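当サイトでは利便性向上のためCookieを使用しています。閲覧を続けると使用に同意したものとみなします。[同意する][設定]

作業ノート 10月 午後4時すぎ 105号室
件名:机上の本と冊子の置き場(二度目)

先月の「置き場は決まった」という記述を取り消す。決まったのは私の頭の中だけだった。共有の机に本を置く人は私の頭の中を見ていないので、毎回、手近な空きに置いていく。責めるつもりはない。私も急いでいるときはそうする。

前回の方針はこうだった。薄い冊子と紙ものは黒いファイルスタンド。背幅のあるものはその脇に立てる。大判は寝かせてよいが、背の字が読める向きに。壁に貼った紙にもそう書いたが、その紙はいつの間にかスタンドに差してあった。紙ものなので、規則には従っている。

中文の技術書が増えたのも効いている。Rawat棟の図書コーナーを縮めたときに引き取った分で、車両関係が多い。台帳はDrulteroで作り始めたが、簡体字の書名を日本の漢字に直して登録した人と、そのまま登録した人がいて、検索すると同じ本がいたりいなかったりする。「车」で引くか「車」で引くか、まず登録者の性格から推理しなければならない。
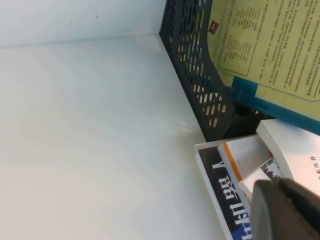
ヴィヴェクの意見では、分け方を細かくするから誰も守らないのであって、立つものは立てる、立たないものは挟む、これだけにしろとのこと。台帳の分類欄も消してよいと言う。分類欄は私が昼休みを2回つぶして作った。検討する、と返事した。

検討した結果、分類欄は残し、机の上の規則だけヴィヴェク案にする。つまり次のとおり。

・立つ本はスタンドの脇に立てる
・ひとりで立てない冊子はスタンドに挟む
・大判のペーパーバックで読みかけのものは机に寝かせてよい。ただしその日のうちに戻す
・付箋は背から出さない(隣の本の付箋と絡む)

厚い本をスタンドに入れるかどうかは保留。入ることは入るが、隣の冊子が押されて曲がる。ハードカバーは角が硬いので、斜めに入れると冊子の表紙に跡がつく。底に着くまでまっすぐ、を徹底できるなら可としたい。徹底、という語をこのノートで何度使ったかは調べない。
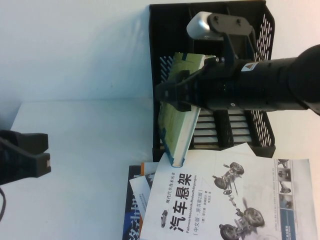
撮影:ヨゲシュ・タクル/105号室

『汽车悬架』の扱いについて。表紙に「原书第2版」とあり、ドイツ語の題も併記されているため、台帳では原題で一件、中文題で一件、計二件になっていた。実物は一冊しかない。片方を消そうとしたところ、両方に貸出履歴があった。一冊の本を別々の題で借りた人がいるわけで、当人たちは待ち時間が長いとこぼしていたらしい。中文題のほうに統合し、原題は備考へ移した。

同じ事故を防ぐため、登録時の決めごとを追加。
1. 書名は表紙の字のまま入れる。日本の字体に直さない。
2. 読みがわからない場合は空欄。想像で入れない(「きしゃけんか」という登録があった。汽車が喧嘩する本は所蔵していない)。
3. 版次は書名欄に入れず、版の欄へ。
4. 併記された外国語題は備考へ。

背ラベルはVistoのテープで試作。白地に黒字だと白い背に貼ったとき地味で、黒い背だと今度は喪中の葉書のように見える。パンヤは色テープを推している。ただし色を分野に割り当てると、また分類の話に戻る。色は机ごとに一色、分野とは無関係、ということで仮に合意した。テープ代は1,000円まで。領収書は私の引き出しに。
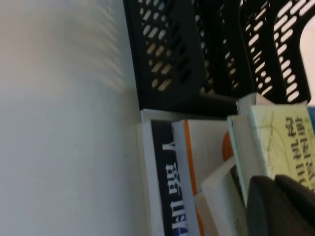 仕切りを買い足すかどうかで、サヴィタと少し長く話した。机の奥行きは約60センチで、本の前にノートパソコンを開くともう余裕がない。Flidusero製の木の仕切りは見た目がよいが、板が厚く、その分だけ本が入らなくなる。本を整理する道具が本の場所を取るのは納得しにくい、というのがサヴィタの言い分で、同感。今使っている黒いスタンドは側面に長円の穴が並んでいて、向こう側に何か差さっているかどうかくらいは透けて見えるから、当面はこれを二つ横に並べた形で通す。光の向きによって机に縞の影が落ちるので、そこで図面を読む人は線が増えたと思わないこと。それと、手前の本はぎっしり詰めると抜くときに背の上端を引っ張りたくなるが、そこから傷む。両隣を少し奥に押して、背の真ん中をつまむ。文庫で育った人ほど上端に指をかける。私である。

残件
・壁の紙を書き直す。今度はスタンドに入らない大きさで
・Drulteroの重複登録を中文題で洗う(オムプラカシュと分担、彼は後ろの棚から)
・Vistoのテープ、机ごとの色を決める。橙は私が先に言った
・厚い本をスタンドに入れる件、冊子の曲がり具合を来月見てから判断
・「きしゃけんか」の登録者は追及しない。心当たりもあるので

追記 午後6時
ヨゲシュから、貸出中の本の場所に何か立てておいてほしいと要望あり。抜けたままだと隣が倒れるとのこと。空き箱を本の幅に切って試す。箱の背に「貸出中」と書いて、借りた人の名前も入れておく。箱も台帳に登録するのかと聞かれたので、しないと答えた。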